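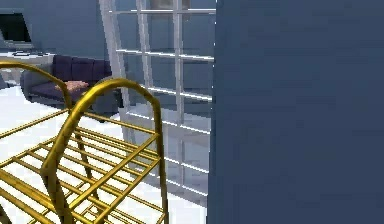 STUDENT PROJECTS / NAVIGATION

Progress thread from the Dindbridge robotics course, simulation half. The task: drive a virtual robot through a furnished room to a named target without touching anything. Today's target is the sofa with the pink cushion. 1/

Start pose is close behind the gold wire rack, with the blue wall hard on the right. We picked it on purpose. Thin round tubing in front, a flat surface with no features beside it, a bright glossy floor under both. 2/

The rack is the problem. Our planner, Halász, builds a grid map from depth. Shelf rods thinner than one cell drop out of the map, and the planner then sees free space between the two arches. It is wrong. 3/

First fix was a smaller cell size. It kept the rods and tripled the planning time. Second fix: keep the coarse grid and inflate anything the edge detector marks as a line. Cheaper, and it also inflates the white window grid, which we can live with — the robot has no business near the glass. 4/

Numbers. 3,000 training episodes in the Mundness room set. Before the line fix, 1,445 ended in a collision. We reran the same seeds after it and got 14 collisions, all on the outer curve of an arch while turning. 5/

The turning cases look like a footprint error. We model the base as a circle and it is longer than it is wide. One of us is rewriting that as a polygon this week. 6/

The blue wall gave less trouble than expected. In simulation, depth comes straight from the renderer, so a blank surface costs nothing. On a real stereo camera it would. We are adding depth noise before anyone quotes these results. 7/

Code and configs are in the course repo under Ellgate, our name for the evaluation scripts. Use the branch dated August 3, 2026. The older one has the wrong floor friction. 8/

Hardware half of the course starts in September. Footprint results go up in this thread once the rerun finishes. 9/9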